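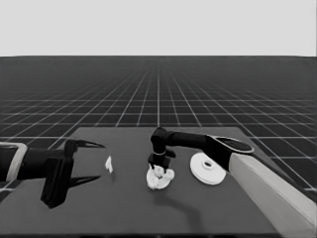
Tue 24 February

Gear cell sim, run block 16. Bad morning. Writing it down before I forget the order.

Short version: right arm went down through the table soft limit during the cloth clear, force reading pegged, e-stop in the sim supervisor did NOT fire. Left arm kept taking commands the whole time. If that had been the real pair at Humport we'd be buying a wrist.

What was meant to happen. Right arm picks the cloth up off the middle of the table, parks it, comes back. Left arm waits, open. Then the gear steps. Same order we've run since October, no changes to the task file that I know of (Heidrun please check, you were in there last).

What happened. Approach fine. Gripper closed on cloth, lift commanded, no lift. Log has the wrist target going negative in z instead of positive. Controller chased it. Commanded depth 45 mm under the table plane before I killed the process by hand.

First thought was cloth contact blowing up again, we had that all last spring with the old mesh. Wasted an hour on it. Halved the timestep, same. Swapped cloth for the rigid block, SAME. So not the cloth. Sorry cloth.

Second thought, bad calibration on the right base. Reloaded the saved one, diffed, identical. Not that either.

Third go, read the log properly like I should of done first. Lift offset is being read from the Plornetti config, not ours. Theirs is tool frame, ours is world frame. Gripper points down so positive z in tool frame is into the table. There's your sign flip. Somebody merged the shared defaults on the weekend and ours got shadowed. File loads later alphabetically so it wins, no warning.

OK so cause found. But the cause is the boring bit. The safety part is what bothers me:

- soft limit on table plane was set to "warn". Printed 271 warnings. Kept going.
- force trip at the wrist is latched per arm. Right arm tripped, but the trip only blocks NEW goals and the lift goal was already running.
- supervisor listens on the old topic name for combined trip. Hasn't heard anything since the rename. Meaning every "supervisor OK" on the sheet since then means nothing.

Third one is the serious one. I've crossed out the supervisor column on the run sheet back to the rename, in red, leave it crossed out.

Checked whether the real cell has the same supervisor build. It does. Rang Humport before lunch and asked them to keep it in manual with the drives off until they hear from me. Rainer cabinet has its own hardware stop so people were covered by the gate either way, but the arms weren't covered from each other or from the table. They weren't thrilled, they've got a demo coming. Told them tough.

Lunch at desk, pie.

Afternoon. Fixes so far:

1. Soft limit on table plane now "stop". Tested with a deliberate bad target, stops both arms. Good.
2. Supervisor topic renamed, plus a heartbeat check. No heartbeat, no motion. Tested by pulling the publisher. Stops.
3. Force trip now cancels the running goal. Tested on right arm only. LEFT ARM NOT TESTED YET.
4. Pulled the Plornetti defaults out of our load path altogether. Ugly but safe.

Reran the pick with the cloth 10 times, lift goes up every time. z trace looks right.

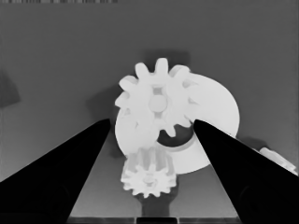

Then on to the gear steps, only to see if the new limits trip when they shouldn't. They do, of course. Fingertips run close to the table plane on the small gear approach and the stop margin is too fat, so it halts short and sits there. First pass stopped, second pass stopped, third pass I dropped the margin to 3 mm and it got through. Don't love 3. On the real table with the mat down that's nearly nothing. Might be better to raise the approach and come in flatter, but the fingers are wide enough at the back that they'll want to clip the big gear if we do that. Needs a proper look, not a number picked at four o'clock.

Also noticed: after a stop the fingers hold their last width command, and when you clear the fault they try to finish the move straight away. No re-arm prompt. So clear fault = motion. Not OK with hands anywhere near it. Adding to the list.

Question for Hakerix (their gripper driver): is hold-on-fault configurable or baked in? Manual says one thing in the table and another in the text. Emailed, no answer yet.

Heidrun Tanner came by just before five, went through the log with me. She agrees on the frame mix up. Says the merge was hers but the load order wasn't, fair enough, the load order was me. She wants offset configs to refuse to load without a frame label. Yes. Should've had that from day one.

Still open
- left arm force trip test, tomorrow first thing, before anything else runs
- frame label required in every offset file (H.T.)
- re-arm prompt after fault
- margin vs approach height on small gear
- incident form for Humport, near miss, even tho it was sim. Same software, so it counts
- tell the night batch people not to queue anything on this build. DONE, taped a note on the monitor as well

Log and bad config saved in the block 16 folder, don't tidy it. Real cell stays in manual till the left arm test is signed by two of us.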